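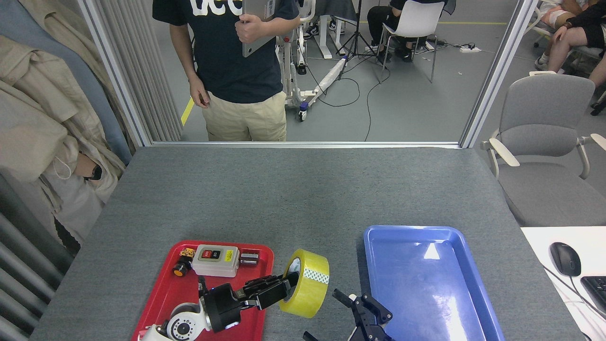

Spent the morning on our house rules for two-arm cells at Plindeo and I'm genuinely delighted with them! Short thread.

Rule one: each tray gets a name and a job in writing before anything moves. Ours are red and blue, so even I can follow it.

Rule two: one arm moves, the other holds still, unless the task sheet says otherwise. Fewer near misses, much nicer logs.

Rule three (my favourite) - the stop button gets tested every session and whoever tests it signs. Our oldest manual is from 1985 and it already says so. Lovely thing.

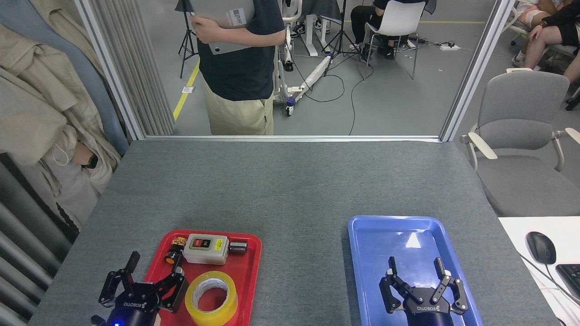 Kirsten Kennedy replied: "Does the signing start again after a change of operator?"

Yes, Kirsten! New operator, new test, new signature - going in tonight.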